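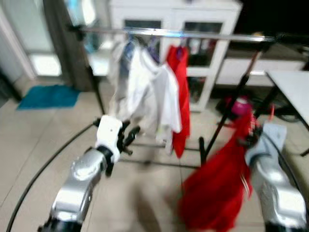

Righto, the Cilo clothes swap is on again Tue 7 December, and I've been sorting hangers like a woman possessed! We had 311 pieces through in May (my poor back), so please drop yours off early if you can, washed and with the pockets emptied. 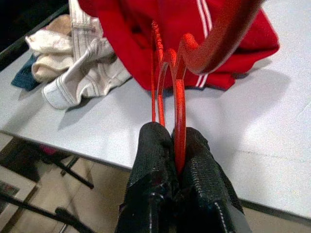
Bring hangers too, any colour, plastic is fine. Long sleeves and trackie tops go on the rack, jumpers stay folded on the table. Reet Lepik is on the door from 2, entry's a gold coin, and whatever's left on the night goes to the Mutia op shop. Kids' stuff especially welcome, we always run short of size 2.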